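Field Robotics Board > Outdoor Navigation > Faults and Incidents

Thread: Position jump while following a gravel path edge, RTK reporting fixed the whole time

wasumach_ops
Posts: 212

Looking for a second opinion on a fault before we put this unit back on the route.

Platform is a Wasumach four-wheel carrier on a perimeter patrol route at the Sillau site. Steering is a fused estimate: dual-antenna RTK, wheel odometry, IMU, and a visual odometry (VO) input from the body camera. The site is open field on one side and a tree line on the other. The path is gravel with a soft margin.

What happened, from the log:

1. Unit is following the path at patrol speed. Estimate is good, covariance is small, RTK status is "fixed."
2. Lateral position steps 3 m toward the field between two consecutive RTK updates. Status remains "fixed."
3. Filter accepts the step. The controller sees a 3 m cross-track error and commands full steering to correct it.
4. Unit leaves the path in the opposite direction. Geofence does not trip, as the geofence runs on the same estimate.
5. Remote operator presses stop. Unit halts with the front wheels in the vegetation.

No injury and no damage. Nobody was on the path. I still class it as a safety event, as the only thing that stopped the machine was a person looking at a screen.

The stretch in question, from the body camera: 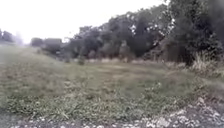 Questions

a) Has anyone seen a wrong integer fix persist next to trees with the receiver reporting fixed throughout?
b) Is there any reason for the filter to accept a step like that with the wheel odometry disagreeing?
c) Would you keep the VO input on a route like this?

Firmware is the current release on both receiver and controller. Innovation gate on the position update is at the factory setting.

tokarz_t
Posts: 1840

a) Yes. "Fixed" means the ambiguity test passed. It does not mean the integers are right. Foliage on one side blocks part of the sky and degrades the signals that do get through it. Raise the elevation mask and look at which satellites were in the solution when it stepped.

b) Factory gate on that controller is wide. It was set for people who drive under bridges and want the estimate to recover fast on the far side. Check it in meters, using the covariance at the time, before assuming it was working.

c) Depends on what VO was doing at the time. Post the feature counts.

wasumach_ops

Feature count was under 50 for most of the segment. The configured minimum is 100. On the paved part of the route it sits near the 400 cap. Below the minimum, VO is supposed to drop out and report "degraded." It reported degraded for part of the segment and then reported healthy again before the step, with the count still under the minimum.

I do not have an explanation for that last part.

Mesfin Tamiru
Posts: 96

The last part is the interesting one. There is a hold timer on the degraded flag. If the tracker reinitializes while the flag is held, some versions clear the flag on reinit without rechecking the count. Search your log for a reinit message between the flag going up and the flag coming down.

I would also not be surprised by the count. Grass gives you plenty of corners in a sharp picture, but they all look alike and they move. With motion blur on top you lose most of them, and the ones you keep are often matched to the wrong blade.

bollen_fieldtest
Posts: 407

I'll disagree with the direction this is taking. VO is a side issue. The unit had a bad absolute position and believed it. Turn VO off entirely and you get the same step, the same steering command and the same excursion. Fix the gate, cross-check against odometry, move on.

Mesfin Tamiru

You get the same step only if the gate is the only check. In the stock configuration there is a consistency test between VO and RTK. If VO says "I moved straight" and RTK says "I moved sideways," the RTK update is deweighted. That test needs VO to be healthy and correct. In this log VO was flagged healthy and was not correct. So the test ran and passed garbage.

bollen_fieldtest

Then the test should not exist in that form. A monitor that can be satisfied by a blind sensor is worse than having none, as it makes people leave the gate wide.

wasumach_ops

Found the reinit. Two messages in the hold window, and the degraded flag clears on the second. Mesfin is right about the mechanism on our version.

I also went back through the open part of the route, since I had assumed the problem was confined to the trees. RTK is clean out there, with good sky in nearly every direction. VO is not much better. The ground has very little for the tracker to hold on to.
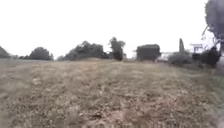
The count stays below the minimum for long stretches with no effect on the estimate, and that explains why we never noticed. With RTK good, VO can be wrong all day and the filter does not care. The two inputs only matter to each other in the place where RTK gets weak, and VO was already out before the unit arrived there.

I should have been alarming on the feature count from the start. It was in the telemetry and was not on the operator's screen.

Ruby-Lee Costigan
Posts: 655

Safety side of this, since the thread is mostly about the filter.

The finding I would write up first is item 4 in your original post. A geofence that consumes the same estimate as the controller is not an independent protective measure. It may be useful for keeping the planner honest. It should not appear in your risk assessment as a layer. If it does now, take it out and see what risk is left. My guess is you will find the remote operator is carrying all of it.

Second, how long between the step and the stop press?

wasumach_ops

Just over two seconds from the step to the operator's press. Link latency is included in that. The geofence is in the risk assessment as a separate layer. I take the point.

Ruby-Lee Costigan

Two seconds is a good response from someone who happened to be watching that unit. I would not use it as a design number. If the operator supervises more than one machine, assume a much longer time and work out how far it travels.

What I would want before it runs again:

Speed limited wherever RTK has one side masked by trees.
A hard limit on steering rate when cross-track error appears faster than the vehicle can physically move. Nothing on four wheels goes 3 m sideways between two updates. The controller can know that without asking the filter.
Loss of VO treated as a loss of a monitor, with a defined response, and not as a log entry.
A bumper or scanner stop that does not pass through the navigation computer.

bollen_fieldtest

Agree with all four. The second one would have prevented this by itself, and it is a few lines of code.

tokarz_t

A plausibility limit on cross-track rate will trip on every legitimate recovery from float to fixed. You will get nuisance stops. I have run a fleet with that check on and the operators were asking to have it disabled inside a week.

bollen_fieldtest

Then stop, hold, and let it reconverge while stationary. A nuisance stop on a patrol route costs a few seconds.

tokarz_t

On a patrol route, fine. On a mower or a sprayer it costs a strip of crop. I am only saying it should not be passed around as a general recommendation.

Ruby-Lee Costigan

It was a recommendation for this machine on this route.

wasumach_ops

Update after the repeat runs. April 5, 2020, same route, reduced speed, two people on the ground with stop pendants, and the fused estimate recorded but not used for steering. We drove it manually.

The step did not recur at the same size. We did get one smaller lateral shift along the trees, again with status "fixed" and again toward the field. Raising the elevation mask in post-processing removes it, at the price of dropping to float for part of the segment. I would take float. The filter handles float correctly, because the receiver admits to it.

VO at the slower speed was still poor beside the gravel margin. The stones and the near vegetation both smear.
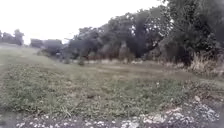

Changes made

1. Elevation mask raised for the whole route. Tokarz's suggestion, confirmed in replay.
2. Innovation gate tightened. In replay of the original log the step is now rejected and the unit coasts on odometry, then stops when the coast limit expires.
3. VO flag patched so that reinit does not clear "degraded." The count has to be above the minimum for the full hold time.
4. Cross-track rate check added, response is stop and hold.
5. Geofence removed from the risk assessment as a protective layer. It still runs.
6. Feature count and VO state added to the operator display.

Not done: independent bumper stop. Parts are on order, and the unit does not run autonomously until they are fitted and tested.

Mesfin Tamiru

On 3, check what happens at startup. If the flag defaults to healthy before the first count is available, you have the same hole at boot.

wasumach_ops

Checked. It defaulted to healthy. Changed to degraded.

tokarz_t

Consider exposure time as well. Under a bright overcast sky with dark trees in view, auto exposure will compromise somewhere, and the ground is what you want exposed properly. Limit metering to the lower part of the image and cap the exposure. You may get a usable count back without touching the tracker.

bollen_fieldtest

Or point the thing at the ground and stop asking it to track a horizon with no parallax.

tokarz_t

At that height, with grass passing close to the lens, the flow is too fast for the frame rate. We tried it. It works on pavement.

bollen_fieldtest

Ours works on grass at half your speed. Different machines, I suppose.

wasumach_ops

Metering change is easy and I will test it. Remounting the camera is a bigger job and will have to wait until June at the earliest. I will post the counts from the metering test in this thread along with the replay config, so that anyone on the same controller version can check their own logs for the reinit message.

Ruby-Lee Costigan

Please also send it to the controller vendor as a safety notice and not as a bug ticket. They get triaged differently.

wasumach_ops

Sent as both. Ticket is open, no reply yet.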